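A Bola de Ténis Fora do Campo: Durabilidade, Embalagem e Segunda Vida
Relatório de projeto – Oficina de Materiais e Sociedade

Introdução

Quando o nosso grupo se sentou pela primeira vez para escolher o tema, já em setembro e com o prazo a apertar, ninguém tinha grande vontade de estudar mais uma garrafa de plástico. Foi uma colega que joga ténis desde pequena quem pôs em cima da mesa a pergunta que acabou por nos guiar durante o semestre inteiro: para onde vão as bolas quando deixam de saltar? Achámos graça, depois achámos estranho não sabermos responder, e daí até ao relatório foi um passo (longo, é verdade, mas muito bem acompanhado).

Uma bola de ténis é um objeto mais complicado do que parece. Tem um núcleo oco de borracha, feito de duas metades coladas, e um revestimento de feltro que costuma juntar lã e fibras sintéticas. Na maior parte dos modelos, o interior tem ar a uma pressão superior à do exterior, e é essa diferença que dá à bola o ressalto vivo de que os jogadores gostam. O problema é que a borracha deixa passar o gás, devagarinho, e a bola vai amolecendo mesmo esquecida num saco.

A embalagem

Daqui nasce o tubo. As bolas pressurizadas vendem-se em recipientes fechados, também eles sob pressão, e quem já abriu um conhece aquele sopro curto que se ouve ao levantar a tampa metálica interior. A partir desse momento começa a contagem. A tampa de plástico que se volta a colocar serve para guardar e transportar, mas já não trava a perda de pressão. Os tubos são também uma montra: as marcas e os torneios usam-nos com cores e emblemas fáceis de reconhecer, e foi curioso perceber que vários jogadores escolhem as bolas primeiro com os olhos.

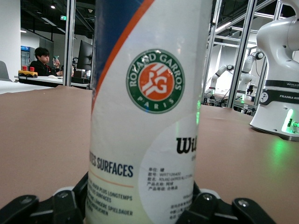 O que fizemos

Trabalhámos com o clube Skovonora, que nos recebeu com uma paciência enorme, e falámos com 26 sócios de idades muito diferentes. Pedimos também que nos guardassem as bolas retiradas de jogo durante 7 semanas. No fim tínhamos 168 bolas, que trouxemos para a escola em sacos de pano e que deixaram o armário da sala a cheirar a borracha até ao fim do período!

Cada bola foi largada 3 vezes da mesma altura, sobre chão de pedra, e registámos a média dos ressaltos. Separámo-las depois em grupos: as que ainda serviam para treino, as que só davam para brincar e as que tinham o feltro gasto ou a borracha fendida. O nosso orientador, Leif Skjelbred, insistiu em que repetíssemos as medições da primeira tarde, porque a sala estava muito mais fria do que nas seguintes e a temperatura mexe com o ressalto. Tinha razão – e ainda bem que o ouvimos.

Resultados e conversas

A maioria das bolas recolhidas ainda saltava o suficiente para aulas de iniciação, o que surpreendeu até os treinadores. O desgaste do feltro pareceu-nos depender mais do piso do que do número de jogos, embora não tenhamos dados para o afirmar com segurança. Quanto aos tubos, quase todos os sócios disseram deitá-los fora no próprio dia. Alguns guardam-nos para pregos, pincéis ou lápis de cor, e uma senhora muito simpática contou-nos que os usa para esparguete.
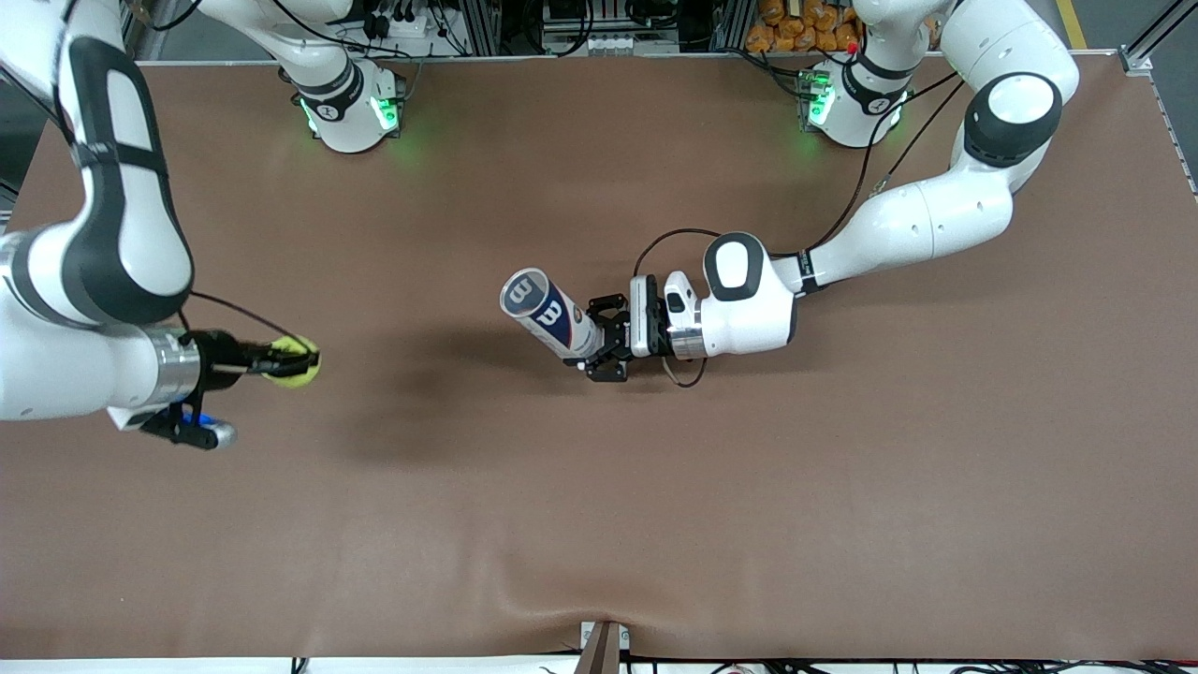 Tubo de bolas de ténis com um grande "W" nos painéis azuis.

A segunda vida

As bolas em melhor estado voltaram ao clube, para a escolinha. Outras seguiram para a escola primária Ambaye, onde, cortadas em cruz, calçam agora os pés das cadeiras e poupam os ouvidos de toda a gente. Para as fendidas procurámos uma solução de trituração. A oficina Pevent aceitou receber uma pequena amostra, mas explicou-nos que separar o feltro da borracha dá muito trabalho e que, em quantidades destas, dificilmente compensa.

Ficou por estudar a bola sem pressão interna, que dura mais tempo mas que muitos dos entrevistados consideram pesada e dura no braço. Gostávamos de comparar os dois tipos no próximo ano, com o mesmo chão e o mesmo método. A caixa de recolha continua à entrada do clube, ao lado do bengaleiro, e os sócios têm-na enchido sem que seja preciso pedir.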